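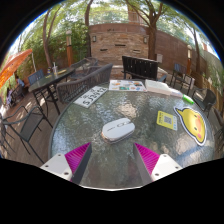
So the mayor's open question hour is going away, or at least it's going somewhere I can't follow it with a folding chair and a thermos. If you missed the notice (it went up on the city site under "Facilities," of all places), Trisau will stop taking live questions from residents and reporters in the council chamber starting in April. You'll type your question into a form instead, the mayor's office will sort through them, and the answers will be posted as a document. When? "Periodically." I asked what periodically means and was told it means periodically.

I've been going to question hour for years now, long enough that I have a favorite seat and strong feelings about the radiator. It was never a great show. Most weeks it was parking, then leaf pickup, then parking again, and a man from the Drotov side of the river who wanted the bridge lights on a different timer. He got his timer, by the way. He asked five weeks running, and by the fifth week Mayor Etornam Amissah was visibly tired of hearing about it, and that's how a bridge gets fixed in this town.

You can't do that with a form. A form takes your question once and says thank you.

Now, I want to be fair to the mayor's people, and I did call them. Selorm Owusu, the deputy chief of staff, gave me a good chunk of his lunch break and was perfectly pleasant about the whole thing. His case goes like this. Question hour is at 10 in the morning, when most people are at work. The same dozen faces show up. Written answers can be looked up later, and they can be translated, and they'll be more accurate because someone has had time to check them before hitting publish. I think every one of those points is decent. I'd love written answers! I've been begging for written answers! I just don't see why we have to give up the spoken ones to get them, and when I put that to him he said the office has to think about staff time.

Fine. But the staff time in question is an hour a week, and the person whose time we're mostly talking about ran on being "the most reachable mayor Trisau has ever had." I still have the door hanger. It's on my fridge holding up nothing.

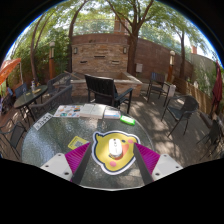 Vol. 2, No. 3

The form itself is run by a company called Fundora, which already handles our dog licenses and pool passes. I went ahead and tried the test version that's up now. You pick a category from a drop-down, and the categories are Streets, Trash, Parks, Permits and Other. There's no category for the budget. There's no category for the police, or for the mayor's office, or for the convention center that we're apparently still building. All of that is Other, and I'd bet you a sandwich that Other is going to be a very full drawer.

After that you get a box, and the box stops you when you've used up your characters. Mine stopped me in the middle of the word "reimbursement."

What really bugs me, though, is the follow-up. Anybody who has sat through one of these sessions knows the first answer is the one that was written down ahead of time. The second answer is where you learn something. Remember the water rate business last year? The first answer was that rates were "under review." Then a woman in the third row asked whether that meant they were going up, and there was a long, long pause, and the answer was yes. I wrote that whole column off the pause.

Rostyslav Dmytriv, who represents the north end on the council, is trying to save some version of it. His proposal would keep one live session a month, move it to the evening, and put it in writing as a council rule so no mayor can switch it off with a web notice. Residents could ask up to 3 questions each, which seems generous to me, having heard some of you ask one. He says he has the votes to get it out of committee but isn't sure about the full council, where a couple of members would be happy to see their own Q&A time disappear next.

I asked him if the mayor would show up to a session the council forced on the office. He laughed for a bit and then said I should ask the mayor. I'd like to! I had been planning to do it at question hour.

There's a petition too, which Tetteh Baidoo started from behind the counter of his hardware store on Bangash Street. It had 1,103 signatures when I stopped in on Thursday, most of them on paper, and he keeps the sheets in the drawer under the key-cutting machine. He'll hand them to the city clerk before the council meets. Tetteh and I disagree on nearly everything (you should hear him on bike lanes), and he voted for Amissah, and he'll probably do it again. He told me he doesn't want anyone thrown out of office. He'd just like to be able to look at the person while they're telling him no.

The mayor's office sent me one number of its own, and I promised I'd print it. In the trial run of the form, they received 207 questions, more than question hour gets in a whole season. That's a real point in its favor. A lot of those people have probably never set foot in the chamber and never would, and I'm glad they've got a way in. I asked how many of the questions have been answered so far. I'm told the responses are being prepared and will be released as a batch. When that batch comes out I'll go through it and tell you which questions got a real answer and which ones got a paragraph about values.

A few of you have already written asking whether we could just hold our own question hour, invite the mayor and leave an empty chair if nobody comes. I'm not crazy about the empty chair. It always feels like a stunt, and it lets everybody go home feeling clever. But I did call the library to ask about the downstairs room, and it's free most evenings, so I'm thinking it over.

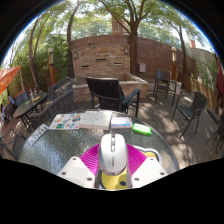 Cecilia Boateng, City Hall columnist

Some housekeeping before I let you go. If you want to speak about the Dmytriv proposal, you have to sign up with the clerk by noon on the day of the meeting, in person or by phone. Email doesn't count, and I know at least one reader found that out the hard way last month. Speakers get two minutes. Write it out first and time yourself, then cut the part where you say how long you've lived here (I do it too).

If you sent something in through the test form, I'd really like to see it, along with whatever you got back. Forward it to me or just reply to this newsletter, and tell me if you'd rather I leave your name off.

And to the reader who asked about the convention center roof — yes, I'm still on it. I filed the records request again, under Other.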